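Buscar en el sitio: Escribe tu búsqueda
Buscar

Las zapatillas de Vomside

1. La ida

Cogí el autobús de las 9 a Brimach con la maleta medio vacía y una idea fija en la cabeza: no volver nunca a casa de mi tía. Lo mío con esa casa viene de lejos (el perro, la herencia, el piano, no me tiren de la lengua). Pero mi tía había llamado en noviembre, muy digna ella, para decirme que había aparecido una caja con mi nombre y que, o iba a buscarla, o la bajaba al contenedor. ¡Mi propia tía!

Así que fui, claro. Una dice que no va y luego va. El viaje dura lo suyo, con parada en Dirnby, donde el conductor se toma un café eterno y todos miramos el reloj haciendo ver que no lo miramos. Yo llevaba 34 años sin pisar Vomside y me lo encontré más pequeño, con la misma panadería y la misma señora en la puerta, o su hija, que a estas alturas ya no distingo.

En la caja había cartas, un cancionero y mis zapatillas blancas de lona, las de las rayas rojas y azules. Con ellas me escapé al baile del embarcadero la noche en que el río se llevó la pasarela. Los cordones se los regalé a un chico para que atara la barca, y él me prometió devolvérmelos al día siguiente. 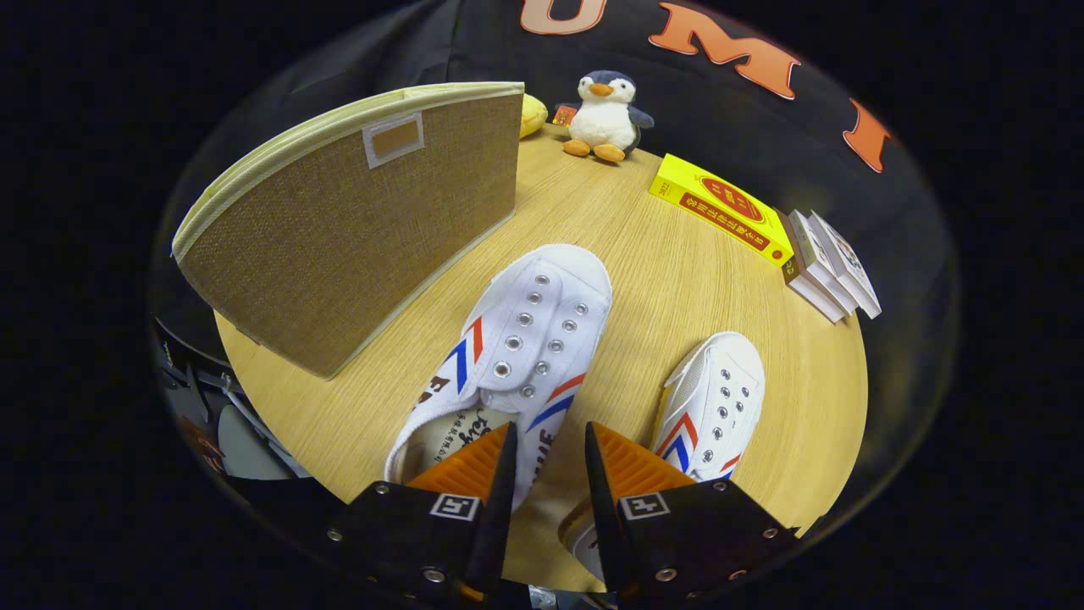
2. La vuelta

Mi tía me sirvió un caldo y me preguntó, como quien no quiere la cosa, si me acordaba del chico. Le dije que no. Mentira, por supuesto, y ella lo sabía, porque se levantó sin decir nada y volvió con un sobre de la mercería Quispe, amarillo de tan viejo.

—Vino a traerlo —me dijo—. Tú ya te habías marchado.

Me enfadé muchísimo, grité un poco (bastante) y después me comí dos platos más de caldo. Perdí el autobús de la tarde y dormí en mi cuarto de siempre, con el sobre debajo de la almohada, sin abrirlo todavía.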